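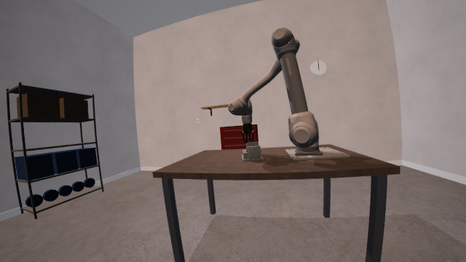

Build the room first

I've had this argument with Weronika Duda four times now, so I might as well have it with everybody. If you're putting a robot arm together in a shared workshop, model the room before you buy a single bolt. The whole room! Walls, table, the junk against the walls, all of it.

Weronika thinks I'm procrastinating. Her view is that you learn by bolting the thing down and watching it hit stuff, and that every evening in a simulator is an evening you didn't build anything. She has a point about me personally (I once spent a Tuesday night on table legs). But we share our space at Onholm with a lot of people who'd like to keep their fingers, and I can crash a simulated arm 100 times before dinner without having to say sorry to anyone. 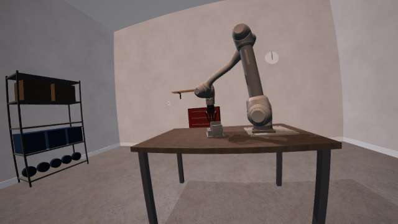

My other reason is that an arm on an empty gray grid will lie to you. Everything looks reachable out there. Put it on a real table with a thick top, stick the base plate over toward the right side, and suddenly you're thinking about what the elbow does while the gripper is pointing straight down at the part. You start caring about the red cabinet behind the table too, and whether you'd want to be the one getting a screwdriver out of a drawer while that forearm swings. I moved our planned mounting spot 12 centimeters after one evening of this, and moving it cost me nothing except some grumbling from Abrehet Hailu, who had already drawn the holes.

Abrehet's complaint is a better one than Weronika's, I think. She says a sim makes you cocky. You get a nice clean pick, you feel like a genius, and then the real cable snags on the real clamp and you stand there blaming the cable.
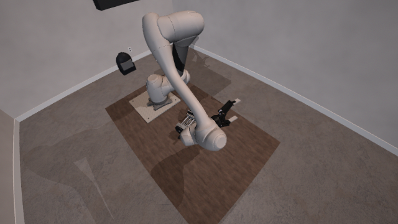
And sure, she's right! I didn't model the cables. I also didn't model the guy who leaves his coffee on other people's projects. So I don't trust a good run very much. I trust the bad ones: if my wrist runs out of room in a tidy little made-up shop, it sure isn't going to find more in ours. I'll take that kind of news in July, on my laptop, over hearing it from a bent bracket.

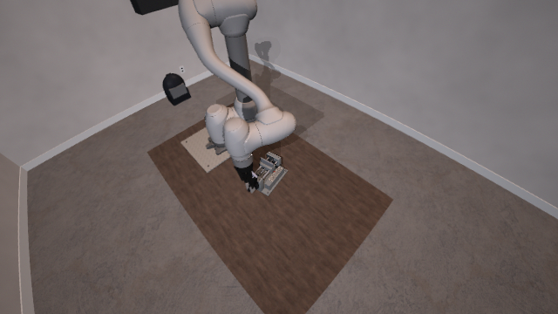
So when do you stop?

When you're fixing things you'd never bump into. I was fussing over the baseboards and Weronika closed my laptop for me, which was fair. We drill on Saturday, and she's holding the drill.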